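Seninov Shows Two-Arm Robot Software at Online Open Day

Robotics software developer Seninov held its spring open day online on Tuesday, May 5, 2020, with live sessions on two-arm handling run entirely in simulation. The event had been planned for the company's test hall in February and was moved to a video format after the hall closed to visitors.

The main session covered Umo, the planning package Seninov is developing with Buschmann, a supplier of arm controllers. Umo takes a task such as clearing a table and divides it between the left and right arms of a robot. It checks each planned motion against the other arm, the robot's own body and the furniture before a command is issued.

Vilém Říha, who leads the simulation group, ran the demonstration from his home office. Viewers followed it from a viewpoint on the robot itself, looking over the body toward the work surfaces. Room layouts, wall colors and the objects on the tables are drawn from a library of 3000 items and changed between runs. The same task was repeated in 20 layouts during the session.
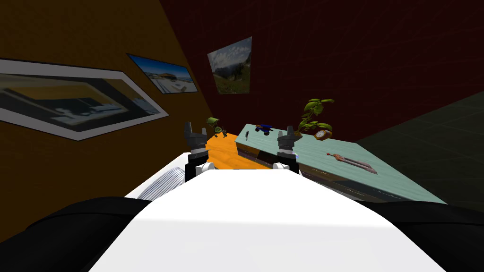

Simulated two-arm robot at an orange tabletop and a teal table, with both grippers open. Objects on the teal table include a toy car, a potted plant, a round clock and a knife.

According to Říha, objects with thin or flat shapes remain the hardest to plan for. A knife lying flat on a table leaves little clearance under the blade, and the software must choose a grasp on the handle that keeps the fingers off the tabletop. Plants cause a different problem. Their leaves extend well past the pot, and a collision model that follows each leaf slows the planner, so Umo replaces the foliage with a simple envelope.

Catarina Meireles, product manager for Umo, said the current release computes a two-arm plan in about 6 seconds on a standard workstation. The target for the next release is half that time. She said most of the delay comes from checking the arms against each other when both reach for the same area of a table.

Questions from viewers dealt mainly with the transfer from simulation to hardware. Florêncio Cunha of Buschmann said the controller interface used in the demonstration is identical to the one on the physical arms, but that contact forces are still tuned by hand. Tests on hardware will resume at the Dindier site once access is restored. No date has been set.

The open day drew 100 registered participants. A recording of the main session and the layout files will be sent to them by e-mail. Other requests for the files can be made through Seninov's support desk.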